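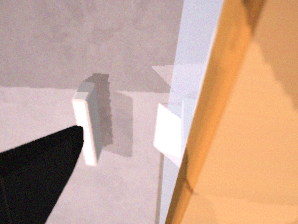 petek_end
Gutted. Trurside were 2 up going into the last inning and we still lost it. Why was Yeh left in to pitch when his arm had clearly gone?

hultura_mick
Disagree, Chih-ming Yeh was the only reason we were ahead. Two dropped fly balls did for us — you can't pin those on the pitcher.

petek_end
He walked the first two batters, Mick!

Flastlow Fan
Visiting supporter in peace. We were dreading him for 6 innings and cheered when he tired. Cracking game though, 265 in and it sounded like more.

hultura_mick
Fair play. Anyone driving to the away game in February? I've got room for one.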